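**FOR IMMEDIATE RELEASE**

July 24, 2021

# Kalance Opens Clothing Room at Simstead Hall

SIMSTEAD — Kalance, the neighborhood reuse group, will open a free clothing room on the ground floor of Simstead Hall next month. Residents can drop off clean clothes they no longer wear and take home what they need. No sign-up or proof of address is required.

The room replaces the drop box that stood outside the Bunnag Street library until June. Clothes left in the box often came out creased or mixed with household trash, and a good part of each load could not be passed on. In the new room, donations will be opened, checked and hung up before anyone is asked to choose from them.

"People were reaching into a pile and hoping for the best," said Jaruwan Noiphan, who runs the Kalance clothing program. "We wanted a place where you can look at a shirt the way you would in a store. You can see the front, check the size and put it back if it isn't right."

Kalance collected 1623 items of clothing through the drop box in its last year. Noiphan expects the room to handle more than that, mainly in children's wear and T-shirts, which make up most of what comes in.
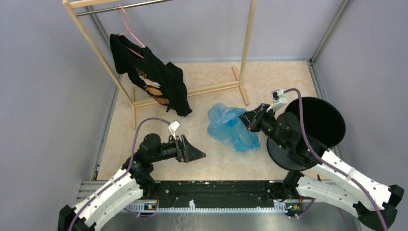

Sorting follows the same steps for every bag. The bag is emptied, and each piece is looked over for stains, tears and missing buttons. Items in good shape go on hangers and then on a rack, grouped by size. Racks are plain wooden ones with a metal rod, and the hangers are whatever has been donated, so a black T-shirt with a printed front may well end up on a pink one. Plastic bags are put aside as they are emptied, and the large black bin on the floor gives sorters somewhere to drop things while they work. A shirt that hangs crooked or bunches at the hem is straightened before the doors open.

Clothes that are too worn to hang will be sent to Prurex, a textile recycler, which has agreed to collect from the hall every two weeks. Prurex will take cotton, wool and mixed fabrics. It does not take shoes, pillows or anything with a foam lining.

"We would sooner have a worn-out shirt in a separate bag with a note on it than find it at the bottom of a good one," said Bartosz Wysocka, collections manager at Prurex. "It saves time at both ends."

The room has space for some 60 adult garments on each rack. Winter coats will be accepted starting in the fall — there is no storage for them over the summer.

**What to bring**

- Clean, dry clothing for adults and children
- Hangers of any color, wood, plastic or metal
- Bags tied shut, with worn items packed separately

**What to leave at home**

- Underwear and socks that have been worn
- Bedding, curtains and rugs
- Shoes and belts

Donations can be dropped off at the side entrance of Simstead Hall, 84 Bunnag Street, during regular hall hours. Visitors to the clothing room should use the front door. The room is on one level with the street.

**Contact:** Amnuay Hemmin, Kalance press desk, Simstead Hall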